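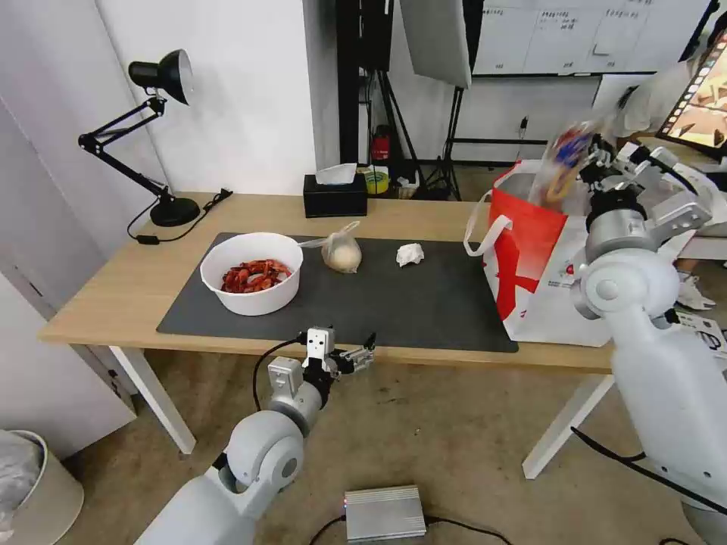
A paper shopping bag with rope handles at the end of a table, with a bowl of food and a small plastic bag on the mat beside it.

Paper shopping bag

A paper shopping bag is an open-topped container made of paper, used to carry purchases or prepared food over short distances. The term usually refers to bags with handles. Bags without handles are classed as grocery sacks or, in small sizes, as lunch bags.

Construction

Most shopping bags are made from a single sheet folded into a tube and glued along one side seam. The lower end of the tube is folded and pasted to form a rectangular base. Folded side panels, called gussets, let the bag lie flat in storage and open to a box shape in use. The top edge is normally turned inward to form a hem – the turned top – which stiffens the opening and holds the handle fixings.

Base inserts of cardboard are common in heavier bags. They spread the load of jars, boxes and other items with narrow bottoms, and reduce sagging at the center of the base.

Handles

Three handle types are in general use. Flat handles are strips of folded paper glued to the inside of the hem. Twisted handles are cords of rolled paper, attached with a glued patch. Rope handles, made of cotton or synthetic cord, pass through holes in the hem and are knotted on the inside. Rope handles are more comfortable under load but must be removed before recycling where the cord is not paper.

Failure most often occurs at the handle fixing or along the base fold. In a handling trial at the Skemstead packaging workshop, 396 loaded bags were lifted repeatedly until they tore. Only eight failed along the side seam.

Printing

Large areas of flat color and bold shapes are preferred for printed panels, as fine detail is distorted by the folds. The front and back panels carry the main design, and the gussets are often left plain or used for an address. The Lostari pattern, a two-color layout with contrasting side panels, was adopted by several regional shops and later copied on gift bags.

Packing and unpacking

Heavy and rigid goods are placed on the base, with light packets and soft items on top. Tall items stand along the gussets. Bread, buns and cut produce are usually put in a separate plastic bag before packing, which keeps crumbs and moisture away from the paper.

Cooked shellfish such as shrimp and crayfish is carried in a lidded tub and moved to an open bowl for serving. Leaks are the main hazard, since wet paper loses much of its strength. A second bowl for shells and a supply of tissues are normally set out at the same time.

On a table, a bag is best kept at one end, clear of the serving area. A mat protects the tabletop from drips and gives bowls a firmer footing.

Reuse

Intact bags are folded flat along the original creases and stored upright. The Leclerc fold, in which the base is turned up against the back panel, keeps the handles inside the bundle. Bags stained with oil or food should be kept out of paper recycling.

See also
Grocery sack
Gift bag
Matar hem
Tissue box

Last edited 25/01/2020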